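Gripper build, part 5: new linkage and softer pads

31st July

The second version of the hand-held gripper is together and working. I cut the new jaws at the Clavitley workshop, where I rent bench time, and did the assembly at home over several evenings.

The first version had short, straight bars. The tips swung through an arc as they closed, so anything flat got pushed away before it was held. For this one I went to longer curved bars with two pivots on each jaw. I got the geometry from an old Uteck linkage sheet and changed the lengths until the tips stayed close to parallel over the last 30 mm of travel. The openings in the bars take out a bit of weight, and they also let me see what I'm reaching for.

The pins were the slow part. I drilled the holes slightly undersize and reamed them by hand. One jaw was stiff at first and I had to take it apart again to clean up a burr.

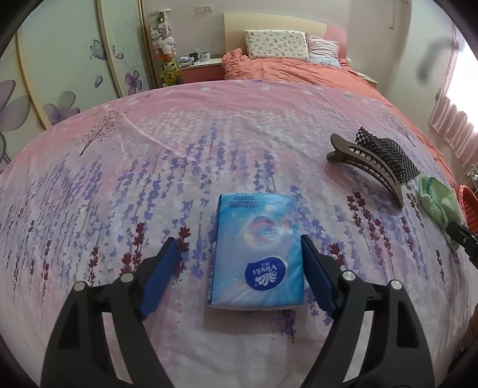 Soft packaging is still the hardest thing for it to pick up. A box has edges that stay put. Thin plastic slides and folds, and if the tips come in too high they skate over the top. Coming in low with the jaws wide open works better, but on a bed the tips press into the covering and can pinch the fabric along with the pack. I now set the tips down lightly, close until both pads touch, and then squeeze.

I have been keeping a log of every attempt. It stands at 164 grasps, and most of the failures are from the first evening, before I changed the pads. The old ones were hard rubber from the Fovau parts bin. The new ones give a little more.

Two things left to fix. The trigger return spring is too strong and my hand gets tired after 8 or so minutes. The wiring for the position sensor also needs a proper strain relief, because it has already come loose once.

In August I want to mount the same jaws on the small Chmielewska arm and repeat the log with the same objects. The mounting plate is drawn but not cut yet. I'll post the files when I know it fits.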